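Unit 6 - Planning and Budgeting for a Robot Cell

Reading for this unit: the Clornitz case packet, sections 2 and 3. Bring the blank budget sheet to class.

Start with the task

A purchase request that starts with a robot model number usually gets sent back. Write down the job first: what parts, what weight, how they arrive, how they leave, how many per hour. In the Clornitz case the job is picking mixed parts out of a metal bin. The first request listed an arm and a controller and nothing else. It was approved, and the project then needed two more requests before the cell could run.

What goes on the sheet

Arm and controller. Get quotes on the same payload and reach, or the prices can't be compared. Payload includes the gripper and everything hung on the wrist.

Gripper. Quote it separately. For mixed parts, ask the vendor to test with your own samples. Pastosholm and Evby both quoted for Clornitz, but only Evby asked for samples.

Cables and hoses. These are wear items. Budget a spare set in year one and a replacement set each year after that.

Bins, tables and clamps. Small money, often forgotten. Put them on one line as fixturing.

Guarding and floor space. Measure the full reach of the arm, then add the walkway.

Installation and training. Watkins quoted 18 days for both. The plant had allowed 6.

Lead times

The arm had a lead time of 17 weeks. The gripper took less, but it could not be ordered until the part samples were tested. Work backward from the start date. For a start in August, the samples had to go out before the arm was even ordered - the original plan had this the other way around.

New or used

A used arm can cut the first cost a good deal. Ask for running hours, service records and the controller version. Check that spare parts are still sold. Old controllers may not talk to a new gripper or camera without an extra interface, and that belongs on the sheet too.

Walking the cell before you budget

Look at a working setup and write down each item that would need its own line. At a bin, check the wrist cabling, how the bin is held in place, how its position is marked on the table, and how worn the metal is. 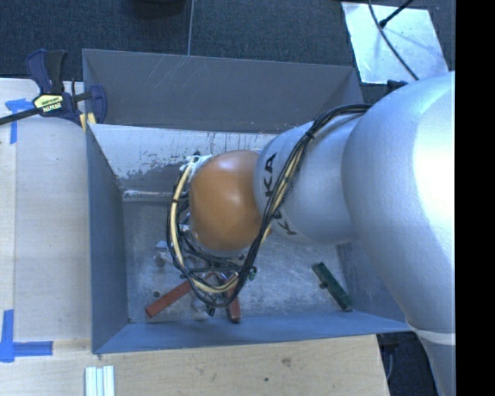 Exercise for next class

1. Fill in the budget sheet for the Clornitz cell. Use the quotes in section 3 of the packet.

2. Mark each line as one-time or yearly.

3. Draw the order schedule back from August. Show which orders wait on another.

4. Write one paragraph on whether a used arm makes sense for this job. State what you would need to know from the seller.

Sheets are collected at the start of class. Keep a copy, as Unit 7 uses the same numbers for payback.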